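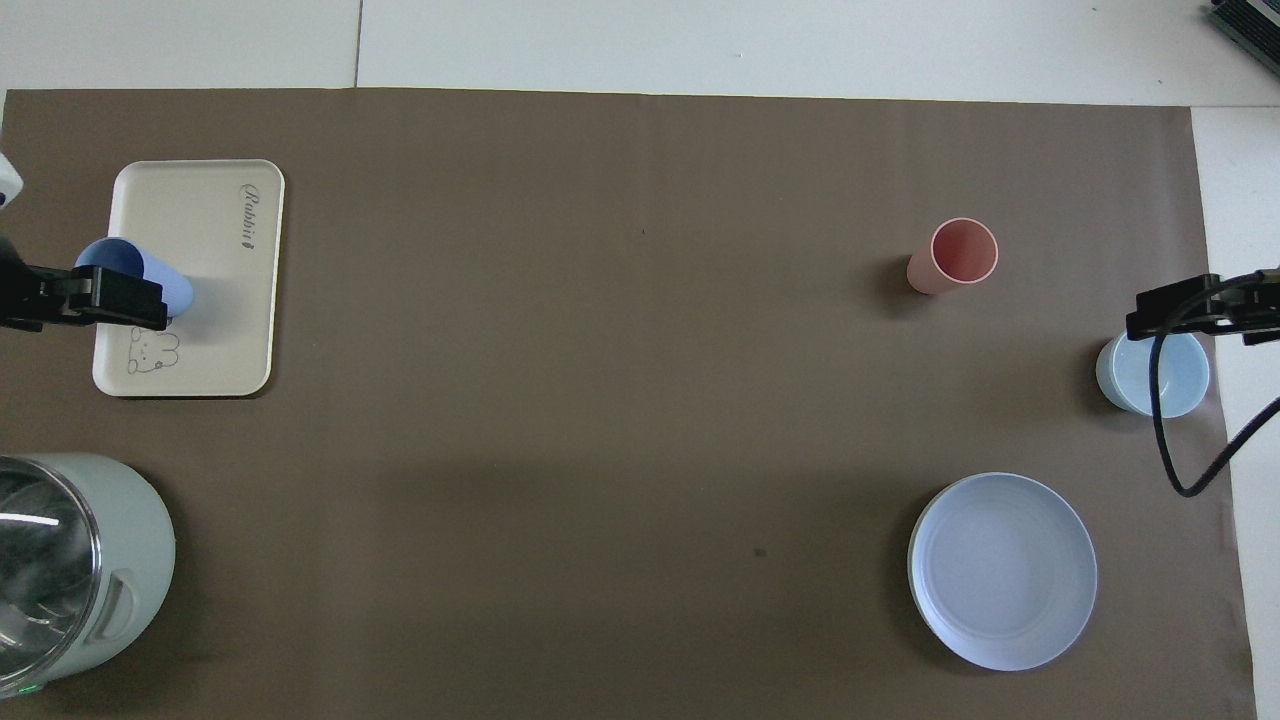 Up before seven. Rain on the skylight again, so the washing stayed in. Porridge, then went through the box from the Wasgate sale properly, as I had only looked at the top layer when I brought it home.

The rabbit tray is the best thing in it. Beige, rounded corners, "Rabbit" in curly writing up one side and a plain line drawing of a rabbit's face at the other end. I had wanted something for the low table in the back room, where the children have their drinks when Pouran brings them over, and this will do. The cups will go with it. There is a pink one, a periwinkle one and a paler blue one, and I can already hear the argument over who has pink. I may put names on the bottoms with a bit of tape.

The brown mat is staying on the white table. I was in two minds about it. It creases and never goes back quite flat, but the tabletop marks if you so much as look at it, and the seam across the two halves collects crumbs. There is a small dark spot on the mat below the middle. Must have a go at it with washing-up liquid.

Radosław rang at half past ten about the shelf brackets. He has the ones from Pawlak and says they are too short for the alcove, and do I want to come to Makley with him to change them. Said yes if it can be after lunch. He was late, of course, and we sat behind a tractor most of the way. The brackets came to 13 pounds more than the first lot. The shop took the old ones back without the receipt, which was decent of them.

Bought a washing-up bowl while we were there, and picture hooks. Forgot the light bulbs.

Back by four. Khanyisile had left a bag of runner beans on the step with a note to say there are plenty more. I have done the first lot for the freezer and my thumb is green. The rest can wait till tomorrow. I ought to take her something in return, perhaps a jar of the plum jam, although this year's is runny.

Tried the tray on the low table after tea. It fits lengthways with enough room beside it for a plate of toast. Sideways it sticks out over the edge and would be on the floor in a minute. So lengthways it is. The old tin tray can go down to the shed for seed pots. I put the spare beakers in the cupboard under the window – the left side, writing it down so that I remember – and moved the jigsaws up one.

Read 20 pages of the Hillus library book and can't say I took much in. The man has inherited a boatyard and is cross about it. Gave up at page 112.

Knee not bad today. Left a message for Rajitha about the lift to the clinic. Bins out. Bulbs tomorrow, and ring Pouran to ask what time they are coming and whether the little one is still off milk.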